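Review: Trelano Classroom Arm Simulator, used for one semester in an after-school robotics club

Rating: 4 out of 5

I run the robotics club at Plovbridge, and we used Trelano from January until the end of the spring term. It is a simulator for a single robot arm with a two-finger gripper. Students write short programs or drive the arm from the keyboard, and they can watch from a view mounted at the gripper. We bought the club license, which cost us $494 for the year and covers 40 seats. We don't have 40 students, but the next size down was too small.

Setup

Installing it on the school laptops took most of one Monday afternoon. The installer is fine. The license check is slow and had to be repeated on each machine. After that we had no trouble with it. The laptops are old and have no separate graphics card, and Trelano ran on all of them once we turned shadow quality down to the lowest setting. Shadows get blocky at that setting. The students stopped noticing after the first week.

The gripper view

Most of our time was spent in this view. It shows what is ahead of the fingers and very little else, so a student has to learn what the arm is near from small pieces of things at the sides.

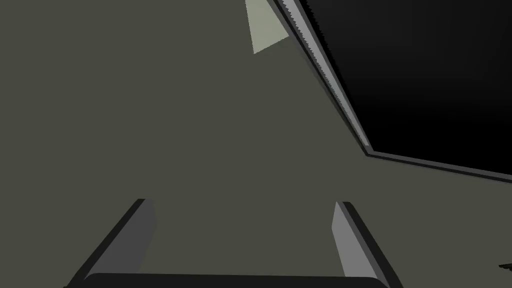

Gripper view over open surface, with a large black object to the upper right.

New students found this hard. They would drive toward the first big shape they saw and lose track of the rest of the room. I had them work in pairs, one driving and one keeping a paper sketch of where things were. You can also open a second window with an overhead view, and I let them use that for the first two sessions only.

Depth is the other problem. Plain surfaces have almost no texture, and with flat lighting it is difficult to tell how far away they are. There is a distance readout, but it is buried in the sensor menu and resets every time you load a room. I would like to see it on by default.

Rooms and objects

The rooms that come with it are better than I expected for the price. There is a good range of shapes, from plain boxes to plants with long, thin leaves that get in the way of the camera. We used the plants a lot in our end-of-term challenge, where each pair had to line up the open gripper on a chosen target and stop without touching anything. Trelano keeps a contact log, which made scoring easy. A passing score was 70, and every pair got there by the last meeting.

The white cylinder with the leaves hanging over it was the favorite target. The leaves come in from several sides, so students have to decide on an approach early and go slowly.
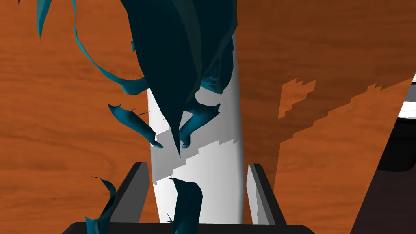
Compared with Avlow

We used Avlow the year before. Avlow has nicer lighting and a cleaner menu, but its lessons are locked in order and a student who misses a week is stuck. In Trelano I can open any room for any student. Avlow's help pages are better written. Trelano's assume you already know what a joint limit is, and I ended up writing my own two-page handout.

What I would change

The undo button only goes back 2 moves. Saved programs can't be renamed. Crashes were rare, but when one happened we lost whatever had not been saved, and autosave is off until you find the setting for it.

We are renewing for next year. If your group is mostly beginners, plan on extra time with the overhead window before you move them to the gripper view.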